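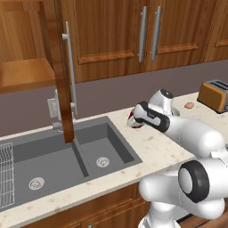

Kitchen countertop with double-basin sink and robotic arm, computer rendering.

Disero Room Reverb 6
Algorithmic reverb plug-in by Bronwood Audio

Disero Room Reverb 6 provides realistic small and medium spaces for music mixing, film dialogue and game sound. It is supplied as a stereo effect and may be used on individual tracks, buses or the master output.

The library contains 166 factory presets, arranged by room type and surface. Kitchens, hallways, stairwells and tiled bathrooms have their own folders. The preset designer for this version was Sverre Haugen, who also prepared the Niltcombe collection of stone and timber halls. Niltcombe is sold separately and opens in the same preset browser.

Main features
Separate level and timing controls for early reflections and tail
Six room models, each with adjustable size and wall absorption
Ducking with internal or external side-chain
Resizable interface from 70 percent to 200 percent
Undo history and A/B comparison

Changes in this version
The Hauksdóttir diffusion model replaces the former Plate mode. Sessions saved with Plate mode will load the earlier algorithm automatically. Processor use at high sample rates has been reduced.

Trial and license
A fully working trial is available for 30 days. A license covers one user on up to three computers. Registered owners of version 5 may upgrade at a reduced price until the end of August. Upgrade codes are shown in the customer account under Products.

Formats: VST3, AU, AAX, 64-bit only
Manual: PDF, English and German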